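How does a robot learn to tidy up?

A robot does not know what a candy wrapper is. It does not know how hard to squeeze a paper bag, or what to do with a cup that has tipped over. Somebody has to show it.

One way to do that is with a hand-held gripper. A gripper is a tool with two jaws that open and close, like the claw on a robot arm. A person holds it and does an ordinary job with it, such as clearing a table. A camera on the tool records what the jaws are doing. Later, a computer studies the recordings.

Clitgate is a kit for schools that works this way. It comes with one gripper, spare finger pads, a charger and a book of 87 jobs to try. Some are easy, like moving a sponge. Some are hard, like folding a sock.

Why so many jobs? A robot that has seen one cup may get confused by a different cup. Dayana Serrano, who wrote the job book, asks each class to do the same job 100 times, and to move things around between tries.

Job 12 is called "Snack Table". Wrappers are tricky to pick up – they are thin and slippery, and they change shape when you pinch them.
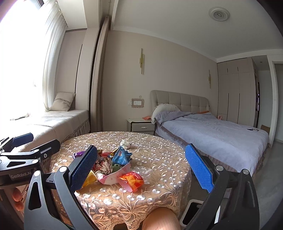
Jaws open, ready for the pile of wrappers and packets on the table.

The soft pads on the jaws matter here. Hard metal would slide off a shiny bag. Try it yourself with two spoons, then with two erasers. Which pair holds a wrapper better?

The kit is made for ages nine and up, and two children can share it. Ask your teacher before you charge the gripper, and keep your fingers out of the jaws.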